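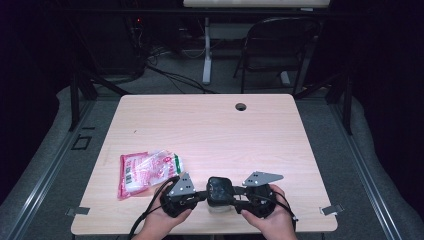 Why does a policy that runs fine in replay fall apart as soon as it drives a real arm? Most of the time it's latency, and more exactly the fact that your observations and your actions don't agree about what "now" is.

I've spent most of October on this and I'm finally having fun with it, so here's a long thread for anyone working with handheld gripper demos. Bring a snack!

Quick setup. We record people doing small tabletop jobs with a handheld gripper, then train a policy that predicts a chunk of future gripper poses and finger widths. The person is fast and smooth. The arm is less fast and has opinions about smoothness.

Our logger (it's called Tirstead, Lev Sirko named it and won't say why) writes three streams: images, gripper pose, finger width. Each one had its own timestamp. Each timestamp was taken at a different point in its own pipeline. You can see where this is going.

Image stamps were taken when the frame arrived in our process. Pose stamps were taken at the sensor. So every image in the dataset was labeled later than the moment it showed, and we were pairing it with a pose from after the picture was captured.

How much later? 45 ms. I measured it by filming a clock on a monitor and reading the value out of the recorded frames. Crude, takes a few minutes, and I wish I'd done it in the first week.

45 ms sounds like nothing. Move your hand at a normal reaching speed for that long and see how far it goes. For picking up a crinkly plastic package, where you want the fingertips on either side of one particular fold, it's the difference between a pinch and a shove.

And the fun part (for me, maybe not for you) is that it hid so well! Validation loss looked great. The offset was nearly constant, so the model learned it happily. It only showed up on hardware, where the delays are different ones.

Ingrid Castellanos was the one who said to stop staring at loss curves and plot commanded width against measured width on the same axis. Ten minutes later we had two lovely matching curves, one shifted to the right of the other. I may have yelled.

So, what we changed:

First, everything gets stamped in one clock at capture time. If a device can't do that, we measure its delay and subtract it when we load the data. The raw log never gets edited. Ever. Corrections live in a small config file next to it.

Second, the loader interpolates pose and width to the image time. We used to grab the nearest sample. Linear for width, slerp for rotation, nothing fancy. Please check your quaternion signs before you slerp, I lost an evening to that one.

Third, at run time we throw away the front of every action chunk. By the time inference finishes, the first few actions are for a moment that has already passed. We used to play them anyway, and the arm would do a tiny hop backward at every chunk boundary. I'd been blaming the controller for that hop for weeks. Sorry, controller.

With our numbers that means dropping the first 7 actions. Yours will be different! Compute it from measured delay, and log it with each run, so that when somebody swaps the camera you can tell.

Fourth, finger width gets its own delay. The fingers on our arm respond slower than the arm itself, so we send width commands a little early. One line of code. Corinne Fitzsimmons asked for it back in the spring and I said it wouldn't matter. Corinne, it matters.

We reran alignment over 1,000 demos with the new loader. 51 of them had gaps in the pose stream longer than we're willing to interpolate across, so the loader skips those now and prints which ones and why. I love a script that tells me what it refused to do.

Somebody asked about viewers. We use Diltska, our in-house one, which scrubs all the streams together. I added a key that nudges one stream forward or back by a millisecond at a time while it plays. Hold it down, watch the fingers and the width trace slide into agreement. Weirdly satisfying - I've shown it to everyone who walks by.

Things I haven't solved: delay jitter. The average is handled but the tail isn't, and when inference takes a long one the chunk switch still gets lumpy. Yolanda Schumacher wants to blend overlapping chunks with weights. I want to try rerunning from the last committed action first. We'll do both and I'll post plots.

Also still open, what to do when the person pauses mid-demo. The policy picks up the pause and then sits there thinking about its life. Trimming still segments helps, but trim too much and it never waits for the fingers to close.

If you've got a good way to measure end-to-end delay without filming a monitor, please reply, I'd love to try it. Going back to the jitter plots now.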